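What I Learned Running a Ground Game in Brekby: Speaker Notes

(Mic check. Water. Wait for the people at the back to find chairs.)

Hi everybody, thanks for coming in after lunch, I know it's the hard slot. I'm going to talk for maybe half an hour and then I want to hear from you, so hold on to your questions or write them on the back of the agenda like I always do.

I'm going to talk about one race. It was a county council seat, the Brekby district, November, and we won it by 155 votes. I picked it because it was small enough that I can tell you where most of those votes came from, and because I got a bunch of things wrong that I'd like you to get wrong less.

Quick background for the out-of-towners. Brekby is three old mill neighborhoods and one newer one up on the hill called Betancur. Betancur has the bigger houses and the better turnout. The mill neighborhoods have most of the people and, in an off year, hardly any of the votes. The incumbent had held the seat for four terms and ran unopposed in two of them. Our candidate was Aníbal Ñahui, who drove a delivery route for years and then ran the tenants' association at the Jolard apartments. He'd never run for anything. He didn't own a suit when I met him, and he bought one, and it didn't fit, and he wore it to everything.

(Pause here. People usually laugh at the suit.)

So, the list. We started in late spring with the voter file, same as everybody. I sat down with Gavin Kerr, who did our data, and we cut it down to 3387 doors. I remember the number because it was taped to the wall over the coffee maker the whole summer. Those were households where at least one person had voted in a presidential year but skipped the last two council races. We didn't touch the steady voters on the hill until September. A few people in the local party thought that was crazy, and one of them told me so in a parking lot, pretty loudly.

My thinking was simple. The steady voters on the hill already knew the incumbent. They'd had his Christmas card. If we spent June and July up there, we'd be arguing with people who'd made up their minds and we'd be tired by August. Down in the mill neighborhoods we were the first campaign some folks had ever seen on the porch. I had a man ask me what I was selling, and when I said nothing, it's for the county council, he said, "We have one of those?"

Okay, so what did we say at the door? This is where I messed up first. I wrote a script. It was a good script, I was proud of it, it had the county budget in it. It ran about a page and it went over like a wet sock. People would look past me at the TV. After two weekends Aníbal came over to my kitchen and said he'd been throwing it away and just asking about the bus.

The bus was route 32. It used to go from Jolard past the clinic to the shopping center, and the county had cut the evening runs the year before. I knew about it. It was in my script! It was on the bottom third of the page, under stormwater. Aníbal had figured out that if you opened with "Did you ever ride the 32 after six?" you'd be there for ten minutes. They'd tell you about a night shift, or a mother in the hospital, or walking home along the county road with no sidewalk.

(Slow down. Tell the Nadard story only if we're on time.)

The Nadard story. Nadard is the food warehouse out by the interchange, and it lets out at nine at night. A whole shift of people used to catch the last 32 home. I stood out there one night with a clipboard and a box of donuts, thinking I'd get a few signatures on our bus petition. I ran out of sheets. People were signing on the back of the donut box. I brought the lid to the council meeting the next week and read names off it during public comment, and the chair asked me to please summarize. 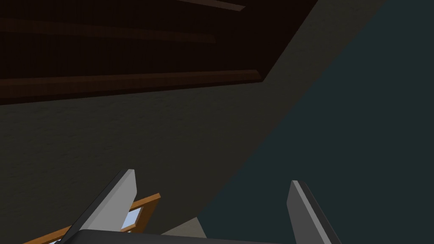
The petition ended up with more than 900 names, and I want to be careful about what I claim for it, because I've heard people tell this story as if the petition won the race. It didn't. A lot of those signers lived outside the district, and some weren't registered at all. What it gave us was a reason to go back. You knock on a door in June and ask about the bus, you come back in August to say the council put it off again, and in October you come back and say, remember the bus, here's when early voting opens. That's three visits and it never feels like you're starting over.

Let me talk about volunteers for a minute. We had a core of maybe a dozen. Everybody wants to know how you get more, and my answer is pretty dull: we fed them, and we let them quit early. If you signed up for a shift it was two hours, and at two hours I'd call you in even if you had doors left. I've been on campaigns where you go out at ten and come back at four with a sunburn, and you don't show up again the next weekend. Our people came back. A few of them are in this room – hi, guys – and they can tell you that the food was mostly my sister-in-law's lasagna.

Things I'd do differently. I've got a list and I'm going to go through it fast.

The mail. We spent too much on it, and too late. The second piece landed after a lot of our early voters had already gone. It also had Aníbal's name printed without the accent and without the tilde, and he was really nice about it, and I still feel bad. Check the proof. Have the candidate check the proof.

The debate. There was one, at the library, and we over-prepared him for it. I had him memorizing property tax rates. He came out stiff as a board for the first twenty minutes, and then somebody in the audience asked about the clinic and he forgot everything I'd taught him and was great. I should have let him talk about the clinic from the start.

The hill. When we did get up to Betancur in September, I assumed it would be a waste of shoe leather, and I staffed it that way, with whoever was left over. Well, we did better up there than anybody expected. There were retired folks who had stopped driving at night and cared about that bus as much as the Nadard crew did. I'd looked at the house prices and decided I knew what people thought. If I had one thing to take back it would be that one. We could've been up there a month earlier, and maybe I would have slept on election night.

(Ask: how many of you have written off a precinct? Let the hands go up.)

Election night, quickly. The hill precincts reported first and we were behind, which we'd planned for, but you can plan for it all you like and it still makes you sick. Gavin had a spreadsheet open and wouldn't let anybody stand behind him. Then two of the mill neighborhoods came in together and we were up by a hair, and then the county website went down. It was down for most of an hour! Aníbal went outside and helped the restaurant owner move some tables. By the time it came back, the last precinct was in and we were up by 155.

I get asked if one local race tells you anything about bigger ones. I'm honestly not sure. I've worked on a congressional race since then, and you can't stand outside every warehouse with donuts. The district's too big and the candidate's on the phone raising money all day. But I still make the team leave the first two weekends open, with no script, and I have them write down whatever people bring up on their own. We put the notes on a wall and read them before we print anything.

And the bus? I knew you'd ask. The council brought back the evening runs on weekdays the following spring. Weekends are still cut. Aníbal brings it up at every meeting, and I'm told the new chair has also asked him to please summarize.

(Stop here for questions. Sign-up sheets for the canvass training are by the door, the blue ones. The green ones are for the potluck, and last time people mixed them up, so say it twice.)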